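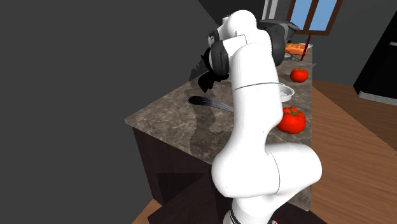 Page 14

4. Setting Up a Countertop Task in the Simulator

Read this section before you let the arm near a real kitchen. Household chores are still hard for machines. Picking up a knife and moving it past a tomato is easy for most people, and it is still a fair test for an arm with two fingers. The Nurkamari kitchen lets you run that test with nothing to break.

4.1 Loading the kitchen

1. Open Stutari and choose Nurkamari from the kitchen list.
2. Check that the arm's base is next to the counter.
3. Place the knife on the near part of the counter, with the tomatoes and the white dish farther along.
4. Set the step limit to 2000.
5. Save the layout under a new name.

Note: Shadows are heavy in this kitchen and dark objects lose their detail. Leave them on. Real kitchens are badly lit too.

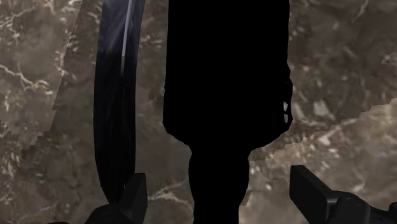 4.2 Checking the grip

1. Switch to the top view.
2. Open the fingers all the way.
3. Lower the arm until the finger pads are just above the stone.
4. Close the fingers slowly and stop at first contact.

Caution: Do not copy a grip setting from the simulator to a real arm. Simulated stone forgives a hard push - real stone does not.

4.3 Running the trials

1. Set the number of trials to 400.
2. Press Start and leave the layout alone until the run ends.
3. Write down the number of completed trials.
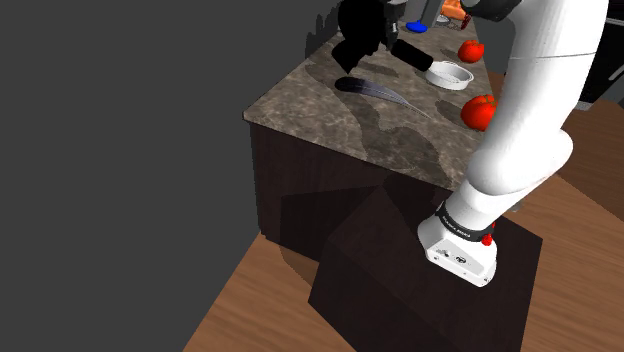
4. Move the knife a little and run the set again.

In our own test, Ashley Pilkington ran 969 trials and 282 were completed. Expect similar numbers at first. A low score does not mean the software is set up wrong.

Note: A completed trial means the knife was lifted and set down. Slicing is covered in Section 6.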